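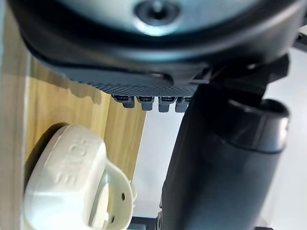

Ticket 166: Gripper lets go late and drags the part sideways
Opened by: Carmela Mateos
Assigned to: Graham Ashworth
Site: Sutelby, bench cell
Opened: February 2019
Status: Closed, one follow-up open

Carmela Mateos wrote:

Hi all! So the arm on the bench cell has started doing something new and I don't love it. It goes in, closes on the part, lifts, moves over, lowers, gets the open command, and then there's a pause before the fingers let go. In that pause the wrist has already started backing out, so the part comes along for the ride and gets dropped crooked. Twice this morning it tipped one right over, and once it pulled a part hard enough that I hit the stop button (nothing broken, nobody hurt, I was standing well back).

It was fine all last week. I haven't touched the program. I did swap the grip pads, but those went on easily and I checked the screws after.

What I've tried so far:

Power cycled the controller. No change.
Re-homed the gripper. It was good for a few cycles and then started again.
Ran it with no part. Opens right on time, every time, which is annoying.
Slowed the arm down to 40 percent. Still late, but it drags less because the arm is slower, obviously.

Log is attached. The only thing in there that looks odd to me is a "position not reached" warning that shows up on the bad cycles. Can somebody take a look? I've got a batch for Cordeiro to get through and I'd rather not do it by hand.

Graham Ashworth wrote:

Thanks Carmela, good write-up. First thing, please leave it at 40 percent or lower until we know what's going on, and keep the guard closed even for teaching. If it can yank a part it can yank a finger.

The warning is the interesting bit. The program is supposed to wait for the gripper to report open before the wrist moves. If it's backing out anyway then either the wait is timing out or somebody took the wait out. Can you open the release routine and tell me what the timeout says?

Carmela Mateos wrote:

It says 60 milliseconds. Is that normal? That seems really short to me but I've never looked before.

Graham Ashworth wrote:

Nope, way too short. I'd expect a good bit more than that. Brahim, did you change this when you were chasing cycle time for the Gakix job?

Brahim El-Sayed wrote:

Ugh, yes, that was me. Sorry! I trimmed it back in June when we were trying to speed everything up, and it ran fine for months so I forgot all about it. I should have put it in the notes. With an unloaded gripper it opens well inside that time, so I never saw a problem.

I can put it back, but it doesn't explain why it started now. Something is making the fingers slower to open when they're holding a part. I'd look at the new pads before blaming the number.

Carmela Mateos wrote:

OK so I locked it out and had a proper look at the pads with a flashlight. They're the ones from the Dronum box, and I put them on the same way the old ones came off. But when I close the gripper by hand on a part and then back it off, I can feel it hang on for a moment. It's like peeling tape — not stuck exactly, just reluctant. The old pads (I fished one out of the scrap bin) don't do that at all.

Also the new ones feel a bit tacky when I press my thumb on them. Are they supposed to?

Tarcísio Coutinho wrote:

Jumping in because I ordered those. They shouldn't be tacky, no. The surface ought to feel dry and a little rough. We had one set like that at the other cell, and it was leftover film from the molding. Wipe them down with isopropyl on a lint-free cloth, let them dry all the way, then do it again. Don't use the citrus cleaner, it makes the rubber swell and then you'll have a whole different ticket.

While you're in there, check the closing force too. If somebody turned it up to hold the slick parts, the pads will grab harder and come off slower.

Carmela Mateos wrote:

Wiped twice. The first cloth came away kind of gray and gummy, yuck. Second one was nearly clean. The pads feel like the old ones now.

Closing force was one notch higher than what's on the setup sheet. I have no idea who did that or when, and I'm not going to start a witch hunt over one notch. I put it back to the sheet value and the test part still holds when I tug on it.

Brahim El-Sayed wrote:

And I've put the timeout back to what it was before I got clever with it. I also changed what happens when it runs out. Before, it logged the warning and carried on, which is how the wrist ended up moving with the fingers still shut. Now the arm stops where it is and throws a fault you have to clear at the pendant. It'll cost you a bit of time if it trips, but it won't pull on anything.

Graham Ashworth wrote:

That second change is the one I care about most. Carmela, could you run it at 40 percent first, then bring it up? Put a part in and hold the release on purpose if you can do it safely, I'd like to see the fault come up.

Carmela Mateos wrote:

Done! I ran 8 cycles at 40 percent with parts in, then 60 more at normal speed. No drag, no tipping and no warnings in the log. For the fault test I blocked the open signal from the pendant (hands well out of the cell, guard closed) and the arm stopped dead and complained, just like Brahim said it would. Cleared it and it carried on fine.

I'm happy to go back to production speed if you are.

Graham Ashworth wrote:

Go for it. Closing this one.

Follow-up for Tarcísio: please wipe the rest of the pads in that box before they go back on the shelf, and add the wipe-down to the pad change sheet. Brahim is checking the other release routines for the same short timeout.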